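Skovach Home Practice Pack
Listed under: Simulated rooms / Chores
Updated March 10, 2018

I get the same email every week: can a robot clean up my living room yet? My short answer is kind of, slowly, and please don't sell your broom. The longer answer is why I put this pack together. It's a set of simulated rooms where a two-armed robot can try the boring jobs, and where dropping stuff costs you nothing but a reset.

The pack comes with 8 rooms and 155 starting layouts. You can drive the arms yourself through Teleo or hand them over to your own controller – both plug in the same way. Most people start with trash pickup, and so did I. Cans go in the wastebasket, and then you get greedy and try the small round stuff too.
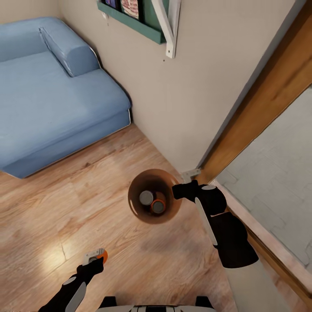
Matlala wrote in to say that a basket with a wide mouth is letting the robot off easy, and that the real test is a swing-top lid or a bag that keeps sliding down. Fair! There's a lidded bin in 5 of the rooms and my own success rate with it is embarrassing. Bags aren't in yet. Soft things are hard to simulate well and I'd like to get them right before I charge money for them.

So what can machines do today? Picking up one hard object at a time from an open floor, pretty well. Knowing which object is trash and which one your kid will cry over, not so much. Wiping and sorting sit somewhere in between, and folding I wouldn't promise to anybody.

You also get the close-up view from the gripper, looking past both fingers at whatever is underneath. I use it more than the wide one. Pale wood with lots of knots and grain is a good workout for a vision system that likes to see objects where there aren't any.

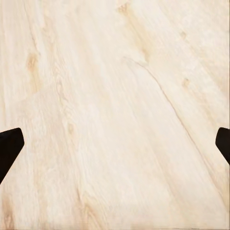 What you need

A desktop with a decent graphics card and 600 MB of free disk space. The Plolgate hand controllers work out of the box, and a plain keyboard works too – just expect to be slow for the first evening. Updates are free for as long as I keep making them.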